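How to set up a small two-tier rack for jars and tubs

A two-tier rack is the cheapest way to get more use out of a worktop, a desk or the bottom of a deep cupboard. It takes up the same space as a large baking tray and gives you two levels to stand things on, plus whatever room is left underneath. These instructions cover choosing a place for it, getting it level and deciding what goes where. They assume the rack is already assembled.

What you need

The rack
A tape measure
A damp cloth and a dry one
Felt pads, if your rack has bare metal feet
The jars, tubs and tins you want to store

Step 1: Measure the things, then the space

Start with the tallest container you use every day. Measure it with the lid on. Add enough height to get your fingers over the top, because you will be lifting it out from under a shelf and not from above. If it won't fit on the lower shelf with that gap, it goes on the upper one.

Now measure the place where the rack will stand. Check the depth as well as the width. Wall sockets, window handles and pipes all get in the way, and a rack that has to stand at an angle to clear a socket will annoy you every morning.

Step 2: Clear and clean the surface

Take everything off the worktop, wipe it down and dry it. Do the same with the containers. Tubs that have held flour or sugar usually have a ring of it stuck to the base, and this will end up on the shelf.

Throw out what is stale. Halima Biwott, who shares a kitchen with me at Bresasstead, did this in January and got rid of so many old spices that she didn't need a second rack.

Step 3: Place the rack and check it doesn't rock

Put the rack down where you want it and press on each corner of the upper shelf in turn. If one corner dips, turn the rack round and try again. Often it is the worktop that is uneven. If it still rocks, stick a felt pad under the short leg.

All the feet should end up on the same surface. Thin legs can slip off an edge, and a loaded rack is heavier than it looks.

Step 4: Load the lower shelf first

Heavy things go low. Put full jars and tins on the lower shelf, towards the back, and work forwards. Leave the front strip clear so that you can slide things out without knocking their neighbours.

The upper shelf is for lighter items: tea, stock cubes, dried herbs. Don't stack one tub on another up there.

Step 5: Keep one spot in front for the thing you use most

Most kitchens have one container that is picked up far more than the rest -- coffee in our case, porridge oats in my sister's. 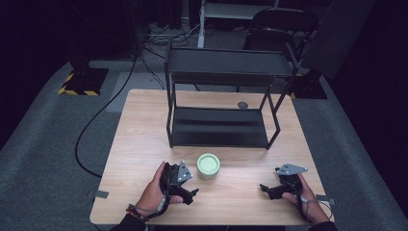 A container that is in use all day doesn't need a shelf of its own. Leave it on the tabletop in front of the rack, as with the short green one with the lighter green lid, and keep both black shelves for things you reach for less often. A low container is best in this position as it doesn't block the lower shelf. A flat lid helps too, as you can rest a teaspoon on it.

Step 6: Label and leave it for a while

Label the fronts of the containers on the lower shelf and the lids of anything you look down on. Masking tape and a pen will do.

Then use the rack as it is for a fortnight before you change anything. You will notice which things keep getting moved out of the way. Swap those with something from the other shelf.

Looking after it

Wipe metal shelves with a damp cloth and dry them straight away, paying attention to the joints where the legs meet the shelves. Check the felt pads when you clean -- they collect crumbs and work loose, and a new set costs very little.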